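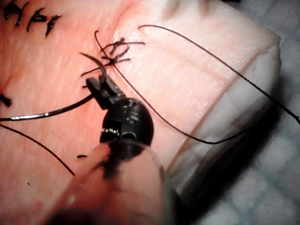

## Recording suturing demonstrations by remote control: when should a take be discarded?

Posted in: Teaching and Demonstration

**Hatstead Skills Laboratory**

Our laboratory has been asked to supply a set of demonstrations in which a trained operator closes a line on a practice pad by remote control. The recordings will be used to train a policy for single stitches. We work with the Trummer console and two instruments, each with its own small camera at the wrist, and we record the positions of both hand controllers together with the pictures.

The target is 300 accepted takes, and 78 have been recorded so far. Before we continue, we should be grateful for advice on three matters.

First, our operators differ in how they hold the needle. One habitually takes it close to the middle of the curve; another holds it nearer the thread end and adjusts the grip before each bite. Should we require a single method, or is the variation of value?

Second, the pads are being reused. There are old knots, trimmed ends and marker strokes on most of them, and lengths of black thread often lie across the surface while the next stitch is being placed. We are uncertain whether every take ought to begin on a clean pad. The supply is limited and a strict rule would slow the work considerably.

Third, in 29 of the takes the operator dropped or re-gripped the needle and then completed the stitch. The present instruction is to discard these. Two operators have objected.

The work resumes on Friday, and a reply before then would be appreciated, although later replies will also be read.

---

**Abelardo Ríos**

I supervised a similar collection for two years, and the following reflects the practice we eventually adopted.

*Holding the needle.* It is advisable to agree on one method for the main set. A small number of demonstrations will not teach a policy to choose between two grips, and the result may be a hesitant movement that belongs to neither. The method should be written down with reference to the needle itself: where the jaws close along the curve, and which way the tip faces when the instrument approaches the pad. Takes made with the other grip may be kept, but they should carry a label and be held in a separate folder until there are enough of them to be of use.

*Condition of the pads.* A clean pad for every take is unnecessary and, in my opinion, undesirable. If the finished system is expected to place a second stitch beside a first, it must be shown knots and cut ends during training. The condition of the pad should nevertheless be varied on purpose. If the old knots always stand on the same side of the next stitch, the policy may learn to look for the knots and disregard the entry point. We turned each pad end for end at the beginning of a session and moved to a new line after every few stitches.

Marker strokes require more care. Where a mark shows the operator where to enter, that mark becomes part of the task, and the policy may fail without it. Either mark every entry point in the same manner or mark none. Lettering used to identify a pad is less serious, but it should not be confined to pads used by one operator.

Loose thread may remain unless it is attached to the needle in use, in which case the operator should be consistent about where the slack is laid before the bite is taken. Slack that crosses the intended path of the needle was our most frequent cause of an abandoned stitch.

*Re-gripped needles.* I would keep these takes. Recovery from a poor grip is among the hardest things to obtain deliberately, and your operators have already produced it. Divide each recording at three points: the loss or release of the needle, the renewed grip, and the resumption of the stitch. The portion leading up to an accidental drop should be excluded from training. What follows may be used. A deliberate change of grip is a different matter and need not be treated as a fault at all.

Please also check that the jaw-closing signal is recorded at the same rate as the arm positions. Ours was not, for one entire month, and the takes from July had to be repeated.

---

**Flondach Workshop**

Discard them. Mixed data causes more trouble than it is worth. We retain only uninterrupted takes and have had no complaints. We use the Widach console and cannot comment on Trummer.

---

**Hatstead Skills Laboratory**

We thank both contributors. The re-gripped takes have been restored and will be divided as Mr Ríos describes. The operators have agreed to hold the needle nearer the thread end, which two of them already preferred.

One point remains open. When the needle passes behind the wrist joint, the wrist camera loses sight of it for some 3 seconds. We have a fixed overhead camera which is not presently recorded. Is it worth adding at this stage, given that the first 78 takes would be without it?

---

**Abelardo Ríos**

Yes, provided that the earlier takes are marked as having a single view. I would begin recording it on Friday and decide later whether to train on it. A view that has been recorded can be left out afterwards.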